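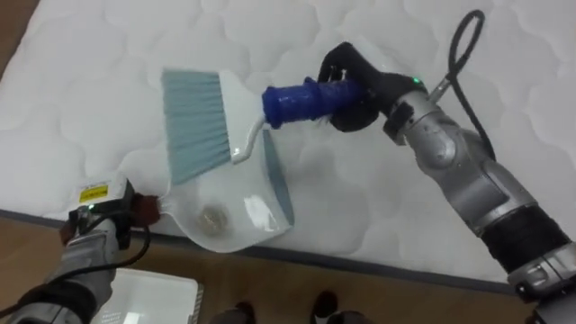
Brush in the right hand, dustpan in the left gripper, one coin in the scoop.

2020-12-05
By Annick Ferrand

Search this blog Search

Splitting demonstrations by contact in the sweeping task

I said in August that I would write up the segmentation work once the second set of trials was in. The trials are in. This post covers the sweep-and-tip task only. The drawer task uses the same code but the labels for it are still being checked, and I don't want to mix the two.

The task is easy to state. Small items lie on a quilted mattress. The right arm holds a hand brush, the left arm holds a dustpan, and the items have to end up in a basket on the floor. Both tools are already gripped at the start of each run, so tool pick-up is left out. We use coins and crumpled scraps, which fail in quite different ways. A coin is flat and heavy for its size, and tends to stop against the front edge of the pan. A scrap goes over the edge easily but will follow the bristles back out on the return stroke.

The quilting makes it harder than a table. The mattress surface gives when the pan is pressed on it, and the stitched lines leave shallow dips that a coin will sit in. On a table you can fix the height of the pan and forget about it. On a mattress the height at which the lip meets the cloth depends on where you are and how hard you push. A fixed height gives either a gap under the lip or a fold of cloth in front of it, and both stop the coin.

The baseline

The baseline is plain behaviour cloning from 200 demonstrations, all recorded by Arwel Craddock and me at the Custdale lab. Input is the head view plus joint positions for both arms. Output is a short chunk of joint targets, which goes to Wimach, our low-level controller. Wimach limits the joint speeds and handles the force cut-off. It was not changed between conditions.

Trained on whole demonstrations, the policy learns the broad shape of the motion early and then stops getting better where it matters. The arms go to the right places. The brush comes down at a sensible angle. Then the last part of the stroke, where the item has to cross the lip, is done at the same speed and with the same loose timing as the free motion before it. In most of the failed runs the pan arrived late, or lifted before the stroke had finished.

We looked at where the training loss was being spent. Most of the time in a demonstration is spent moving through free air: approaching, backing off, carrying the pan over to the basket. The steps in which the bristles, the item and the pan are all close together are a small share of the data. The loss treats every step alike, so the model is mostly being trained to move its arms through empty space.

The method

We cut each demonstration wherever the contact state changes. Contact state means which of four things is true: brush touching the mattress, pan touching the mattress, item in the pan, pan over the basket. The first two come from joint torques with a threshold. The last two were labelled by hand, using a small tool Arwel wrote which steps through the head video and lets you mark a change with one key. We call the resulting set Grurnham, after nothing of any relevance.

Cutting the 200 demonstrations this way gave 3353 segments. Many are short. We kept all of them, including those where a pan brushes the cloth for a moment and comes off again, as an earlier attempt at merging short segments removed several real lip contacts along with the noise.

Training then differs from the baseline in two ways. Segments are drawn evenly by contact state, so the rare states are seen as often as the common ones. And the policy has an extra output which predicts the contact state at the end of the current chunk. That prediction is fed back in as an input at the next chunk. It is a small vector and adds very little to the run time.

No new data was collected for the second condition. Network size, learning rate and number of training steps were the same in both.

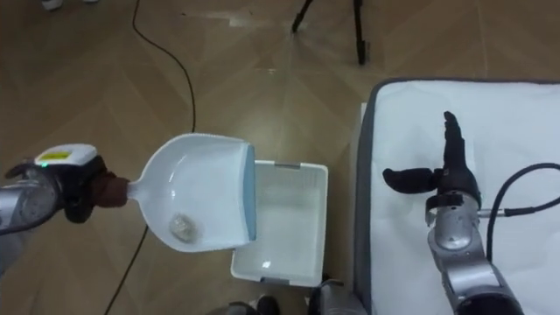
Tipping stage: dustpan over the basket with a crumpled item in the scoop, right hand held clear above the pad.

Trials

We ran 100 trials for each condition, with start positions drawn from the same list and the conditions mixed so that neither one had all the mornings. A trial counted as a success only if the item was in the basket at the end and neither arm had hit the force cut-off. An item in the pan but not in the basket counted as a failure, and was logged separately as a tipping failure.

The baseline succeeded in a little under half of its trials. The segmented version succeeded in a little over three quarters. Nearly all of the gain is in the sweeping stage, and most of that is with coins. For scraps the two are much closer.

The tipping stage hardly improved. I had expected it to, as "pan over the basket" is one of the four states and was sampled more heavily than before. Reading back through the logs, the typical tipping failure is a scoop that does not turn far enough. The lip is over the basket, the predicted state is correct, and the wrist stops short. Our demonstrations vary a good deal here. I tend to tip slowly and hold; Arwel tips further and comes back at once. The policy averages the two and gets an angle that neither of us used. A scrap caught against a side wall stays where it is at that angle.

Things that made a difference and were not the method

Gripper covering. With bare fingers the dustpan handle crept during long runs, which changed the lip angle between the first stroke and the last. The fingers are now covered and the creep is much smaller. Both conditions were run with the covering on, but the demonstrations from the first few sessions were not, and we have not tested what removing them does.

Torque thresholds. The threshold for pan contact is sensitive to how far the left arm is stretched out. We ended up with a threshold that depends on the elbow angle. It is a lookup table and I am not fond of it.

Basket position. It stands beside the mattress and was moved by small amounts between trials. Neither condition coped when it was put well outside the range in the demonstrations. Those runs are not in the counts above.

What I would not claim

The comparison does not separate the even sampling from the state prediction. We ran a short check with sampling alone, stopped after 3000 training steps for lack of machine time, and it landed between the two. That is too short to report properly, and the baseline at the same point was still poor. A full run is queued.

I also would not claim that hand labels are practical at a larger scale. Marking the item-in-pan changes took longer than collecting the demonstrations did. A classifier trained on half of our labels matches the other half well for coins and badly for scraps, where the bristles hide the item for much of the stroke. A second camera lower down might help. It would also mean recording everything again.

Next on the list is the tipping angle. The simplest thing to try is to drop one operator's tipping segments and retrain, which costs nothing but the training time. If the averaging account is right, the failures should fall with either operator's data alone. If they don't, I will have to look at the wrist limits in Wimach, and I would rather leave those as they are until the drawer trials are finished.

The segment boundaries and the threshold table are available on request. The video is not yet, as it still has to be gone through. Write to me at the lab if you want the rest, and say which format you need, as the older sessions are stored with a different joint order and I will have to convert them first.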